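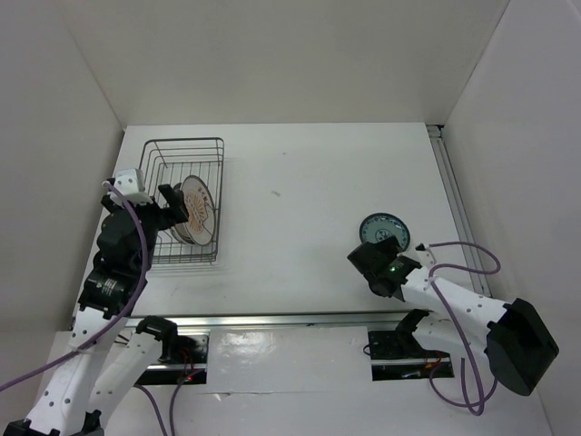
How does a town of 2955 people get nearly everyone into the same room to argue about a bridge? In Wutville, they do it with a parade float contest, a chili supper and an open microphone, all on the same November night.

I had heard of Bridge Night long before I drove up to see it. Politics as a night out usually makes me want to stay home with a book. This one had me standing on a folding chair by the end, cheering for a woman in a cardboard toll booth.

The bridge is the old Camow crossing, closed to trucks for years and loved by anyone who has ever fished off it. Fix it, replace it or leave it to the walkers? Those are the camps, and every camp builds a float. The Replace It crowd pulled a span of painted foam down Main Street behind a hay tractor (it lost a railing outside the bank and got the biggest laugh of the parade). The walkers just walked, a whole block of them, with lanterns.

Then everybody squeezed into the high school gym for the part I had really come to see. Anyone can speak. You get three minutes, you get a cowbell when your time is up, and the mayor gets the same cowbell as the rest.

"I've been rung off four years running," said Áine Ó Dálaigh, who was inside the toll booth. She wants a small fee for out-of-town drivers and had worked out what it would bring in. A man from Skostdale, on the far side of the river, stood up to object, and the two of them went at it so happily that the bell had to be rung twice.

Bheki Khumalo started the event after a council meeting where he was one of 20 people in the seats. He teaches civics and coaches wrestling, and he talks about both at the same speed. "People will come out for a float," he told me. "So we gave them a float, and then we locked the chili in the gym!"

This year 1519 ballots went into the straw poll box. It has no legal force, and the council can ignore it, though members sat in the front row with notebooks and one of them asked for a speaker's figures afterward. Fix It won, with the walkers a strong second. The foam bridge took best float anyway.

I stayed for the cleanup and got pulled into another argument about weight limits while stacking chairs. It was past eleven, the parking lot was still half full, and two kids were riding the foam bridge around it on a hand truck. The council takes up the repair money in the spring, and I already have a room booked in Skostdale.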